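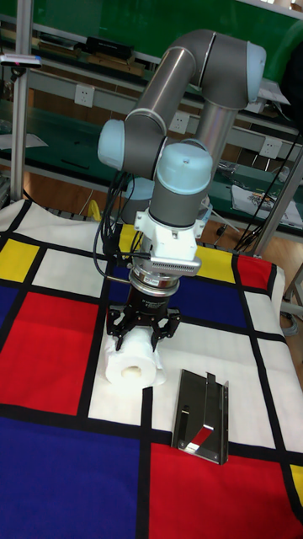
Recital hall pre-show check, Talavera Hall, Monday

1. Exits and aisles
OK. Both side doors open freely. I moved a cello case out of the left aisle (you know who you are!).

2. Stage risers
Needs work. The back riser rocks when I stand on it, and 2 of the leg locks won't click. 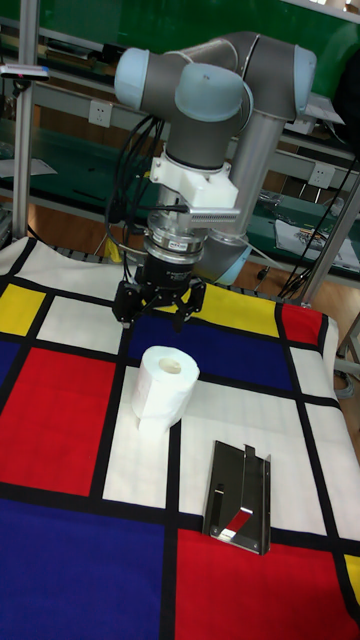

I'd keep the choir off it until Jhun Rivera has had a look. He's in at 4 p.m.

3. Power and cables
OK now. I taped down the run to the piano mics, and it took a lot more tape than I'd planned.
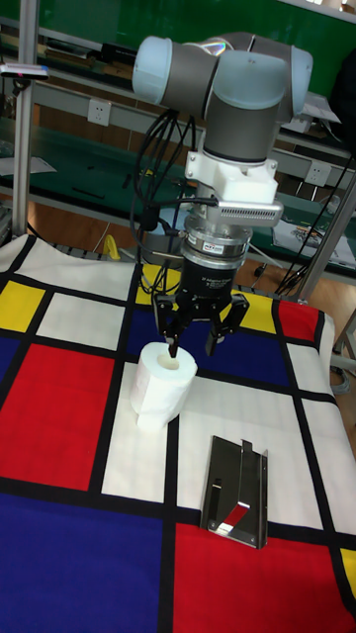 The spare reel is back in the Cukska cupboard, second shelf, so please put it back there when you're done.

4. Seating
OK. We're set for 200, and the overflow chairs stay folded. 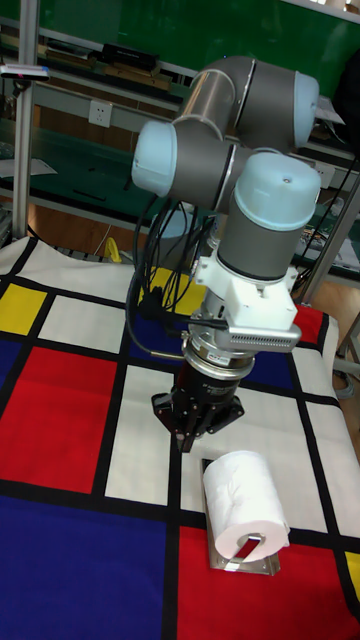 1 min read

5. Lobby and juried show
Mostly fine. One easel leans, so I swapped it. Fire extinguisher tag is good through August.

Checked by Octavian Surdu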